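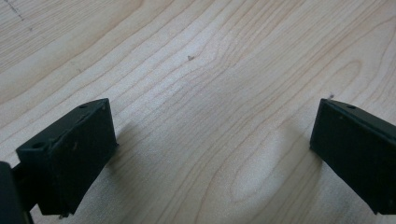 Gripper fingers held open above a pale wood surface with a cathedral grain pattern.

Drevero line (Gultcombe)

The Drevero line is the automated handling and sorting section of the furniture workshop at Gultcombe, a maker of solid-wood tables, desks and shelving. It takes parts from the planer to the finishing room with the help of robot arms, and it is best known among people in the trade for the way it was introduced: the workers who had done the lifting and sorting by hand taught the machines themselves, and most of them went on to jobs built around what they knew.

Background

Gultcombe had 100 employees when planning for the line began. At that time boards and finished panels were moved by hand between stations. Each panel was picked up, turned, checked under a lamp, and set down again several times before it reached the finishing room. The work called for a sharp eye, and it was hard on shoulders and wrists. Experienced sorters could match panels by grain at a glance, placing two boards side by side so that the curves ran together across a tabletop, but few of them could keep up the lifting for a whole career.

The workshop's owners, the Yousafzai family, first looked at a conveyor system and turned it down. Conveyors suited long runs of identical parts, and Gultcombe's orders were small and mixed. A batch might be eight desk tops followed by a single bookcase. Robot arms with simple two-finger grippers could be switched from one part to another without rebuilding anything, and the first of these went into use in April of the following year.

Teaching by demonstration

The most unusual part of the project is the way the arms learn a new task. Instead of writing out every movement in code, a worker takes a hand-held gripper and does the job with it: reaching in, closing the fingers, lifting, turning, putting down. The recorded movements become the material from which the arm's own motions are trained. A new part generally gets 100 demonstrations before it is tried on the line, shared out among several people so that the arm doesn't pick up one person's habits — good or bad!

Shagufta Mirani, a former panel sorter, became the first lead demonstrator. She wrote the shop's short guide to the work, still pinned up at the teaching bench, which asks people to approach slowly, open the fingers wide before coming down, and start over without fuss if a part slips. The guide also covers bare surfaces. Mirani found that the arms did better when the demonstrations included the bench with no part between the fingers, under different lights and with different grain beneath, as strong cathedral patterns had at first been mistaken for the edges of parts.

Changes to jobs

Automation at Gultcombe shifted the working day more than it shortened it. Lifting fell sharply, and the time went into inspection, grain matching, repairs and teaching. Fifteen people moved from handling to one of these roles in the first phase. Their pay was held at the old rate during training and raised when they finished, a point the workers had pressed for from the start.

Grain matching remains a human job. The arms bring up panels in pairs, and a sorter swaps, flips or rejects them. Small flaws such as pencil marks, fine scratches and chips are also judged by eye, and a sorter may send a panel back for sanding or let it pass if the mark will sit on the underside. Several longtime sorters have described this as the best part of the old work with the worst part taken away, and it is easy to see why. They handle more wood in a day than before, and they get to look at it properly.

Not everything was welcomed. Some workers disliked being recorded, even when only their hand movements were kept, and the shop agreed that demonstrations would not be used to measure anyone's speed. Others missed the talk that went with two-person lifts. Breaks were moved so that the teaching bench and the sorting tables stop together, which brought some of that back.

Maintenance

Gripper fingers are treated as wearing parts. They pick up scuffs from daily use and are checked for rough edges, which can mark soft finishes. Operators change the fingers themselves, a task that once meant waiting for an outside technician. The arms are cleaned at the end of each shift — fine dust gets everywhere in a wood shop — and the teaching bench is wiped down before each round of demonstrations.

Later use

The approach was taken up by Tolumov, a cabinet door maker that sent its own staff to Gultcombe to learn demonstration work. Its arms load sanding machines, and the sanding settings are still chosen by the operators.

Last updated 2/13/23

14 shares | 3 comments

Related articles
Teaching by demonstration
Two-finger gripper
Grain matching
Tolumov
Panel sorting by hand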